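Subject: Re: [cell-users] Open day at Berholm, who is going / what did they show
From: Greer Moffat
To: cell-users list

Flynn, all,

Back at my desk, writing this fast before the notes stop making sense. Sorry for the typos. Answers to Flynn's questions are under his text, the rest after.

Flynn Kereama wrote:
> Can't make the Berholm open day in August, we have an install the
> same week. Could whoever goes please find out:
>
> 1) is the bin picking demo live or a canned path
> 2) what are they doing about cable dress at the wrist. We have
> replaced ours twice this year and I'm sick of it
> 3) is Prindach still the planner or did they move to Camacho
> 4) how many picks between stops, REAL number please
>
> Also if anyone gets the slides from the morning talk, send them on.
>
> Flynn

1) Live. They let visitors reach in (arm parked, gate open, light on green) and move the parts between runs. I shoved two of them up against the wall and it took a second look and went in at a different angle. One of the Vodlow people stirred the whole lot later on and it still found something to go for. Slow though. Slower than the video they sent round in spring.

2) Cable dress is on the outside, one fat bundle down the arm with a loop left around the wrist. I asked about it and got "we know". Their integrator wants a proper dress pack with a spring return, quote is in, no date. In the meantime they limit joint six in software and live with the lost reach. Probably not the answer you wanted.

3) Camacho for the grasp scoring, Prindach still does the motion. Two boxes, two logs, clocks not synced. The guy running it rolled his eyes when I asked. They plan to drop Prindach by the end of the year but he said that last year as well.

4) The number on the whiteboard was 811 attempts since the last gripper change, 54 of them misses. A miss includes picked-and-dropped. I asked for the longest run without anyone touching it and he said up to 52 picks, on a good morning, with parts they like. So make of that what you will.

I stood at the rail for most of the second session. This was with the mixed parts, the reds and the green.
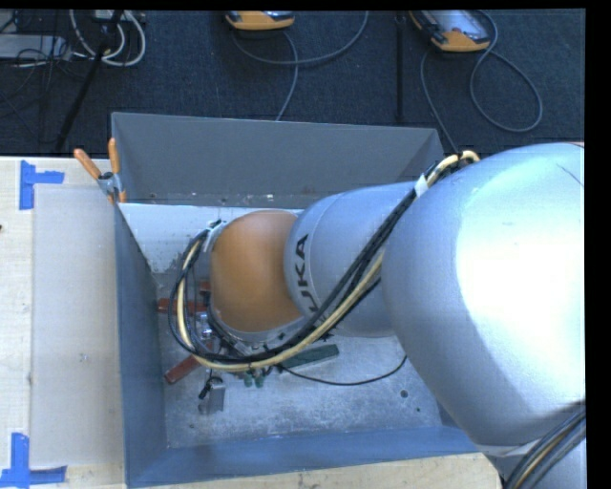

Arm down in the metal bin, wrist over the red pieces, green block to the right of the gripper.

Other stuff, no order:

– Corners are still the problem. Anything lying along a wall gets scored low and left to the end, then it sits there thinking. They're trying a nudge move, push first and then look again. Saw it work once and fail once.

– Safety talk was good, better than ours. Ten minutes, no slides, walked us round the cell and pointed. Worth stealing.

– Part library is at 1,167 scans now. They will share it if you sign a thing. I have the thing, haven't read it yet. If someone with more patience wants to, mail me off list.

– Asked about cycle time with only one kind of part in the bin. Nobody had it to hand, they said they'd send it. I'll chase.

– Lunch ran out by 12:30. If you go next time eat frist.

Morning talk slides: not out yet, the speaker wants to take a customer name off page four. Will forward when I get them.

Flynn, on the cables, the Vodlow lot said they'd be happy to do a call with you, they had the same wear on theirs and changed the clamp position. I've got a direct number, will send seperately. Don't want it in the archive.

Anyone else who was there please add or correct, I missed the first half hour (parking) and the whole of the conveyor demo.

Greer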